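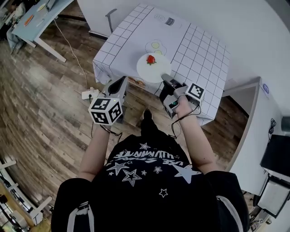
Inddale Port Calls and Delays

A small open dataset of container ship arrivals, waiting times and berth changes

Welcome, and thanks for stopping by! This is the README for the Inddale port calls data, which began life as a spreadsheet I kept for my own curiosity and has since grown into something other people seem to find handy. If you work in freight forwarding, teach a logistics course, or just like knowing why your new couch is sitting at anchor for nine days, I hope there's something in here for you.

What's in it

Each row is one call by one vessel at one terminal. There are a little over 3000 calls in the main file, calls.csv, and a second, smaller file, anchorage.csv, that covers the time ships spent waiting outside the harbour before a berth came free. The two join on call_id. Not every call has an anchorage record (plenty of ships sail straight in, lucky things), so please use a left join or you'll lose a good chunk of the data and wonder where it went.

Columns in calls.csv

call_id: our own identifier, stable between releases
vessel_code: a scrambled code, the same for a given ship throughout
terminal: Inddale North, Inddale South or Skandari
eta_first: the first estimated arrival we recorded
eta_last: the final estimate before arrival
ata: actual time of arrival at the pilot station
berth_planned, berth_actual: as given on the terminal's daily sheet
moves: containers loaded and discharged, blank where the terminal didn't publish it
delay_cause: one of weather, labour, congestion, mechanical, upstream or unknown
notes: free text, mostly mine, occasionally grumpy

All times are local to the port, daylight saving included. I know, I know. Duyên Mạch has been asking me to move everything to UTC for ages and she is quite right — it's on the list for the next major version. Until then, be careful with calls that straddle the November clock change, where a few waiting times come out an hour longer or shorter than they should.

How it was gathered

The Inddale terminals put out a berth sheet each morning, and a script by Haiyan Hao fetches it, tidies the columns and compares it with the day before. Skandari is a different story. Their sheet goes up as a scan, so those rows were typed in by hand and checked by a second person against the original. We re-keyed 100 of them as a test and fixed the mismatches, most of which were berth numbers with a smudged digit.

The delay_cause column deserves a word of caution. Terminals rarely say why a ship is late, and when they do it's often a single word. "Upstream" means the ship left its previous port behind schedule, and I've used it fairly generously. If two causes applied, I recorded whichever came first. Someone else labelling the same rows might well disagree with me on a fair few, and I'd love to see the comparison if you try it.

Known problems

Ships with capacity under 4000 TEU are thin on the ground at Skandari, where feeder services only turned up on the sheet partway through the collection period. Don't read that as growth in feeder traffic.

There is a gap when the Inddale South website was being rebuilt. We lost around 110 calls and haven't been able to recover them. If you happen to have kept your own copies of those sheets, please, please get in touch.

A handful of rows have an ata earlier than eta_first. These are real! Ships do sometimes arrive early, especially when another port has been skipped.

Getting started

Unzip the archive, keep both files in one folder, and run check_files.py before anything else. It needs Python and pandas and should finish before your kettle boils. The Kashyap folder holds an older layout of the same data, kept so that a few people's existing notebooks go on working. New users can ignore it.

Licence and credit

You're free to use, share and adapt the data, including for commercial work, provided you credit "Inddale Port Calls" and mention the version. The scripts, written with Esside's blessing on the odd quiet afternoon, are under the MIT licence.

Changes

1.3, 5/5/25: Skandari rows re-checked, moves column added, spelling of "labour" made consistent
1.2: anchorage.csv split into its own file
1.1: duplicate calls removed
1.0: first public release

Corrections are very welcome through the issues page. Please include the call_id and, if you can, the berth sheet you're working from.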